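Party cup

A party cup is a tapered, single-walled drinking cup made of plastic, usually red on the outside and white on the inside, and intended for cold drinks at informal gatherings. It is sold in stacks and is commonly set out together with bowls, plates, trays and canned drinks. In parts of the English-speaking world the red version has become so familiar that the colour alone is enough to identify it.

Form and construction

The cup is wider at the mouth than at the base, which allows one cup to sit inside another. The wall is formed from a heated plastic sheet drawn into a mould. Two layers of different colour are joined before forming, giving a coloured exterior and a white interior. The upper edge is then curled outwards to make a rounded rim, which stiffens the mouth and is more comfortable to drink from than a cut edge. On most cups the rim shows white.

Many patterns carry shallow ridges or steps in the wall. These improve the grip and keep stacked cups from locking together. The base is often recessed, so that the cup stands on a narrow ring. An empty cup is light and easily knocked over, particularly in the larger sizes.

Sizes

Cups are made in several capacities, and two sizes are often supplied for the same table – the larger for soft drinks and beer, the smaller for water, juice or children's servings. Sizes do not nest well with one another and are normally stored in separate stacks. The Sketar range, made at Gorkmont, was for many years sold in cartons of 200, with a catering carton of 2000 for halls and canteens. The smaller Clilik cup was designed to share the same lid tooling, although lids were seldom bought for either.

Use at table

Party cups are associated with self-service. The usual arrangement places them near the drinks, with the mouth upwards once the table is open and downwards while it is being prepared. Where drinks are supplied in cans, a cup is still commonly offered to each guest, since a can may be shared between two people or poured over ice.

Bowls and plates set out with the cups are generally plain white. Bowls are used for crisps, nuts, dips and small portions of dessert. Trays serve both for bringing items to the table and for clearing them. A common type is a shallow rectangle with a raised edge and a cut-out handle at the end, through which the fingers pass. Dark brown and grey trays are favoured in canteens as they show fewer stains, though scuffs remain visible on a glossy surface.

Clearing and re-use

Although often treated as disposable, the heavier cups can be washed by hand and used again. Repeated washing dulls the exterior and may cause fine cracks below the rim. Cups for re-use are emptied, rinsed and left to dry separately before stacking; those stacked while damp tend to cling together. Cans are collected apart from plastic for recycling. The Keogh hall-keeping manual advises clearing bowls and plates to a tray first and cups last, so that guests are not left without a drink.

Collecting

Early Sketar cups attract modest interest among collectors of household plastics. Pattern 989, with closely spaced ridges, and the taller pattern 2374 are the most frequently sought. Unopened cartons command higher prices than loose cups.

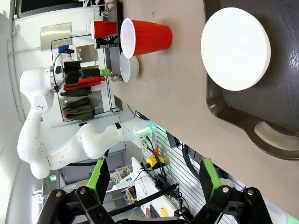
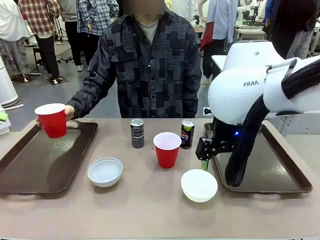 Red party cups with white rims, with white bowls, drink cans and dark trays.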